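**Open day at Votance, Sornham, October 2020**

I've wanted to see inside the Votance building since they moved in last March, and I got my wish! Melina Panagiotou led our group, and she let us wander (and ask far too many questions).

My favorite stop was the shared lounge on floor 3. It's one big room with a kitchenette down one side, all glossy white cabinets, and dark gray carpet where the sitting area begins. Then there's the sofa, such a bright blue that I wanted to take it home.
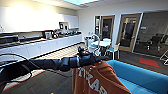

I loved how lived-in it all felt: an orange garment with big white letters hanging over the sofa, a coffee machine on the counter, cups and canisters lined up beyond it. Xinyi Meng told me 18 people share the place and take turns with the tidying. She folds very fast!

We finished with tea and a long chat about laundry. Next visit is the Feng workshop in Vundau, and I've already signed up.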